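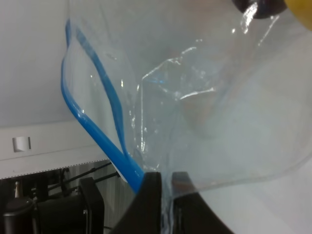

La Paz, August

From: Ruth Apaza
To: chores list
Subject: Re: the zip bag, again

Teófilo Huanca wrote:

> I have now sat through another talk in which a man in good shoes
> promised me a machine that will do my kitchen. I run a packing room
> with 10 people in it and I would settle for a machine that does the
> bags. Open bag, put thing in bag, close bag. Has anyone on this list
> seen one do it with a bag it wasn't introduced to first? And if it
> can, is it any use, or do I keep paying Hernán's nephew?
>
> Also, whoever has my copy of the Moffat report, I want it back.
>
> T.

Teófilo,

Keep paying the nephew, at least until Christmas. I don't have the Moffat report. Brayan might.

I have been reading the chore papers for the Lerura newsletter all winter, and my eyes are not what they were, so take this as opinion. The machines are good at picking up anything that has the decency to keep its shape. Blocks, cans, mugs. They have been good at that for years and we have all clapped. A bag has no shape of its own. It has whatever shape you gave it last, and when you let go it picks another one. The plastic is clear, too, so half of what the camera gets is glare and the other half is whatever is on the far side. 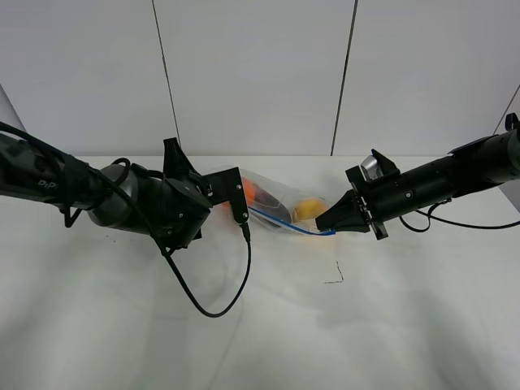

People forget how much of the job is the second hand. When I do up a bag of lemons I hold one end of the seal and run my thumb along to the other, and I couldn't tell you which hand is in charge. Two arms have to be told, or have to learn it, and then they have to stay out of each other's way over something shorter than my forearm. Brayan Grajales ran a bagging trial at Bivum and sent me his sheet: 116 tries, 55 bags closed well enough to turn upside down. He was delighted. I asked him what he'd say to a new hire with that record and he changed the subject to grippers.

To be fair to him, the nephew also leaves bags open.

Thilini Barua makes the opposite case, and she makes it better than I do. She says nobody should be judging these things on the hard bag, that Prido's line does nothing but lids and boxes and earns its keep, and that I am the sort of person who looks at a dishwasher and complains it won't put the plates away. I do complain about that. I think it's a reasonable complaint. 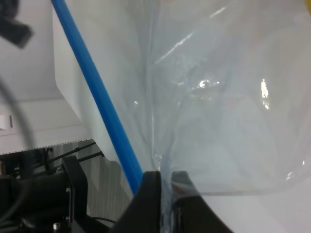 My own test for a household machine is what it does with the bits it wasn't asked about. Closing a seal is one small movement, and the rest of the plastic comes along whether you want it or not. You get a neck of film bunched between two black fingers and the remainder puffed out to one side like a sleeve on a bad blouse, with creases throwing light at the camera. A person squashes the air out without thinking and carries on talking. I would like to see a machine do the squashing. If someone has a trial where that part was scored separately, please send it, and please send the failures too.

As for price, Hernán Restrepo was quoted 2918 a month for a leased pair of arms, support not included, and he wouldn't tell me in what currency. I suspect he didn't ask. For your 10 people I'd wait. Get the boxes and lids done by machine if you must have something to show visitors, and leave the bags where they are.

Brayan, if you're reading, give the man his report.

Ruth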